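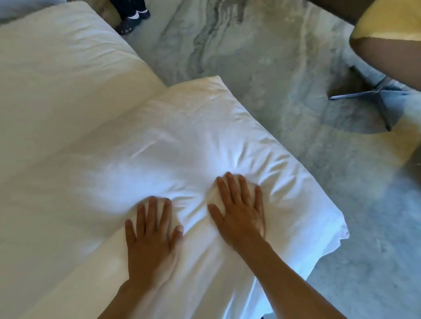 Bedding notes: plain white linens

Press a pillow from the centre outwards with flat palms. This drives trapped air towards the open end of the case. Turn it over and repeat.

Set it against the headboard, seam to the back, and level the corners by hand.

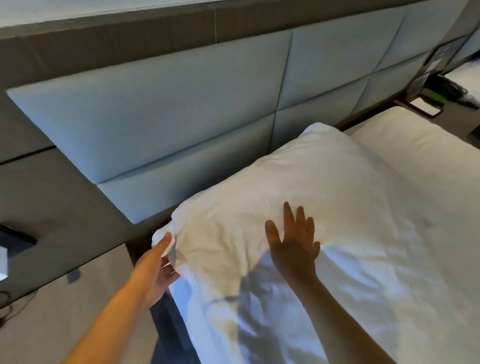 Rahman writes that a hollowfibre pillow should be shaken by the short ends first, as pressing alone leaves lumps.

Sheets: work one side at a time. Draw the creases towards the edge, then tuck.
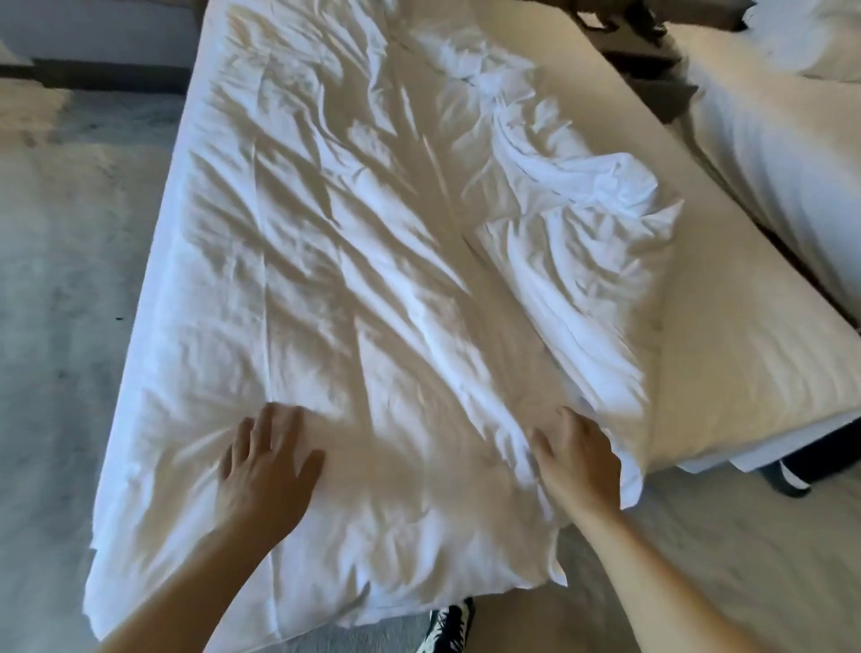
Smoothing the sheet, pillow still on the bed

Finishing: pull each corner of the case square, then pat the top. Fold the duvet last.
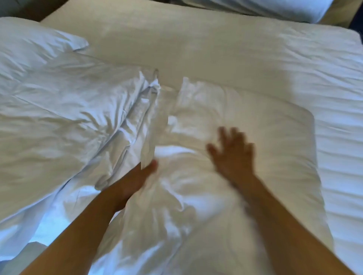
Washing

Keep to 4 pillowcases per load. Dry fully before storing.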